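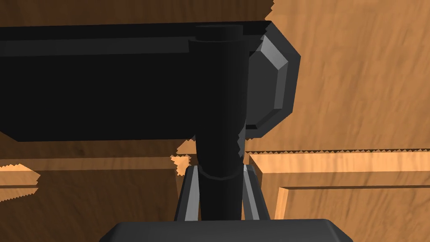

Handing (doors)

Handing is the method by which the swing of a hinged door is stated in a drawing, schedule or order. It gives the side on which the hinges are fixed and the direction in which the leaf moves. The term is also applied to the hardware of a door, such as locks, latches, closers and rising hinges, where the part is made in left-hand and right-hand forms. Parts that can be fitted either way are called non-handed or reversible.

Basic terms

The moving part of a door is the leaf, and the fixed surround is the frame or lining. The vertical edge carrying the hinges is the hanging stile, and the opposite edge, which carries the latch, is the closing stile. The side of the frame that receives the latch holds a metal plate called the strike or keep.

A door has a push side and a pull side. The knuckles of ordinary butt hinges can be seen from the pull side when the door is shut. On the push side they are hidden by the leaf and the stop.

Conventions

Several conventions are in use and they do not agree. The main difference lies in the place from which the door is viewed.

In the hinge-side convention, the observer stands on the pull side. If the hinges are to the left, the door is left-hanging; if they are to the right, it is right-hanging. Only two terms are needed for the leaf, and the side from which it opens is fixed by definition.

In the outside convention, the observer stands on the outer side, or for an internal door on the corridor side. The hinges are again to the left or the right, but a second term must be added to show whether the leaf swings away from the observer or towards him. This gives 4 cases. A door that swings towards the observer is sometimes called a reverse door.

In the rotation convention, the hand is taken from the direction in which the leaf turns as it closes, seen from above. A leaf that closes clockwise has one hand and a leaf that closes anticlockwise has the other. The convention is independent of which room is considered the outer one, though it requires a plan drawing or some practice to apply.

For internal doors between two rooms of equal standing, such as a pair of bedrooms, the outside convention gives no clear result. Schedules normally deal with the matter by stating the room number from which each door is viewed.

Effect on locks and latches

A tubular latch has a bolt with one sloping face, which must meet the strike as the door closes. In most modern patterns the bolt can be drawn out and turned through half a revolution, so the latch serves either hand. Older mortice locks often had a fixed bolt and were stocked in both forms. The Grundska rim lock was cast with its keyhole off centre and could not be turned over without placing the bolt above the staple. It was therefore sold in pairs of patterns, marked L and R on the inner face of the case.

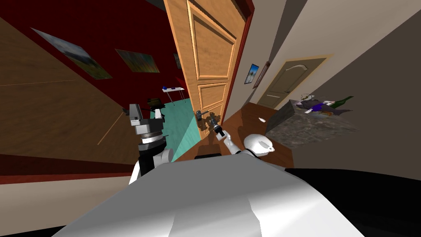
Rui Garcia objected that the letters on the case told the buyer nothing unless he also knew which convention the foundry followed, and that a sketch of the leaf in plan would have saved more returns than any marking. Later Grundska lists carried such a sketch beside each lock.

Lever handles with a curved or sloping grip are also handed. Straight levers are not, although the sprung type may need its spring reset before fitting.

Hinges

Plain butt hinges with fixed pins are non-handed. Lift-off hinges are handed, as the pin must point upwards on the half fixed to the frame. Rising butts, which lift the leaf as it opens to clear a carpet, have a helical bearing surface and work in one direction only. If a rising butt of the wrong hand is fitted, the leaf falls as it opens and the door tends to bind on the floor.

Doležal hinges, a concealed pattern with two adjusting screws, are supplied non-handed but have a top and a bottom, and inverting them reverses the sense of the height adjustment.

Notation in schedules

A door schedule lists each opening with its leaf size, hand, thickness and hardware. In the Oltthorpe form, used for housing work, the hand follows the leaf width directly, so that 739 L denotes a left-hanging leaf 739 mm wide. The form has 53 columns in its full version, most of which are left blank for internal doors. The Plostilside form places the hand in a separate column and adds a small plan symbol, drawn at a scale of 1:50.

See also

Butt hinge
Door closer
Mortice lock
Rebate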